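News from the Gelcombe Repair and Reuse Group
23 Mar 2020

Well, what a winter that was, and thank you to everyone who kept turning up through the worst of the rain. I had meant to write this at the end of last month, but the boiler at home had other ideas and I've only now sat down with a pot of tea and my notes, some of which I can even read.

The big thing to tell you is that the tool library has its own shelves at last. Mizanur Fakir put them up over two long evenings, with a good deal of help from his brother-in-law and a borrowed spirit level, and they are a joy to look at after so many months of rummaging through crates in the corridor. You can now borrow a drill, a wallpaper steamer, a pair of decent loppers and all sorts of other things for 14 days at a time. If you want something longer, just ask, as there is usually no queue for anything except the carpet cleaner (which has become very popular, and I do wish we had two!).

We've lent out tools 183 times since we opened last August, which I think is splendid for a village our size. The sewing machine from the Uddin family has been out more than anything, and came back last time with a lovely set of napkins tucked in the case as a thank you. They are in the kitchen drawer if anybody would like to use them.

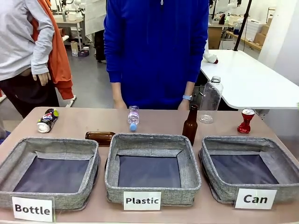 As for the mending sessions, Lenni Ikonen has asked me to say that she will happily look at lamps, radios and toasters, but please could you bring the plug and the lead as well as the thing itself. She had a morning of kettles without their bases and did her best with them. Clothes and soft toys go to the table by the window, and Lenni says bicycles should wait outside until she has found the big mat. I'm told there is also a bag of odd buttons that needs sorting by somebody patient with good eyes, so if that sounds like your idea of a nice afternoon, do let me know.

Meetings and sessions are of course all on hold for now, and I know many of you will miss the company as much as the mending. If you have something of ours at home, please just hang on to it. There are no fines and no hurry whatsoever. If you are stuck for shopping or a prescription, or you would simply like a chat on the telephone, put a note through my door at number 7, Tilon Lane, and I'll see what can be arranged.

In the meantime I'd love to hear what you're all mending at home. I have started on the dining chairs, which have wobbled since before my daughter was married, and so far one is glued and drying with the big dictionary on top of it. Do send me your stories and I'll put as many as I can in the next newsletter.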